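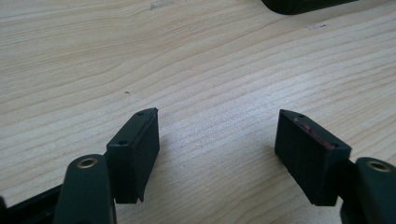
Issue 8

Jitirer: a trip log kept by one person with poor planning skills

WHAT IS IN IT
3664 entries from thirteen months of travel on foot, by bus, and once in the back of a truck full of onions. I left Badport in February with a tent I had never put up. The entries get better after that, though not right away.

FILES
entries.csv has one row per entry: place, time of day, weather, money spent, mood.
places.csv has the spelling of each town as I first wrote it and as the people who live there write it.
letters.txt holds what I mailed home to Rochelle Marchetti, with her corrections left in.

KNOWN PROBLEMS
Mood runs from 1 to 5. I used 1 twice, both times in Ridmont, and I stand by it.
Money is in whatever currency was in my pocket. Convert at your own risk.
There is a gap of 13 entries after Gill, where the notebook went into the river and I went in after it. Only one of us dried out properly.
"Fine" in the weather column means I forgot to look up.

CHANGES SINCE ISSUE 7
Fixed the two bus rides that arrived before they left. Took out a recipe.

USE
Copy it, map it, plan your own year away with it if you must. Please credit the log by name. If you go to Ridmont, bring your own sandwiches and send me your mood score.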